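Irkell Workstation Guide
Section 5: Teaching a Tidy-Up Task by Hand

Welcome to the fun part! Once your table is set up, you get to show the system how a job is done, using your own two hands and a pair of grippers.

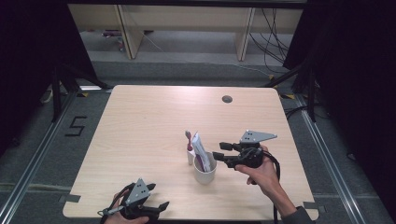
Before the Irkell came to our Dukia site, one person wrote the motion scripts and everyone else waited. Now the people who know the job best record it themselves. Sulastri Nugroho spent years stocking guest bathrooms, and her recordings are the ones we learn the most from.

Before you start

1. Sign in on the station tablet and pick your task from the list.
2. Check that the table is lined up with its floor tape. If it has been bumped, slide it back before you record anything.
3. Set out only the items on the task card. For bathroom sets, these are the cup, toothbrush and toothpaste.
4. Open and close each gripper 5 times. The fingers should move freely and meet evenly.

Note: Left-handed? Great, lead with your left. The system needs both kinds of recordings.

Recording

5. Hold one gripper in each hand, with the fingers open and pointed toward the items.
6. Press Start and wait for the tone.
7. Do the task at the pace you would use on a normal shift. Small pauses are fine, and so is a second try at a slippery tube!
8. Return both grippers to the open position and press Stop.
9. Move the items to new spots and go again. A full set is 40 recordings.

Caution: Keep cables clear of your wrists and the table edge. If a cable pulls tight, stop and free it before you go on.

Caution: Put the grippers down between sets. They feel light at first, but your forearms will notice by the end of the morning.

What changes for your shift

Recording counts as regular work time and goes on the schedule like any other duty. Restocking crews now rotate through the station, and Hidayah Pelupessy keeps the sign-up sheet. Your name stays on your recordings only if you want it there; the setting is under Profile.

If a recording goes wrong, press Discard. You don't need to give a reason. For a gripper that sticks or a tone that never comes, message Zlata Dmytriv and include the station number.

Next: Section 6, Reviewing Your Recordings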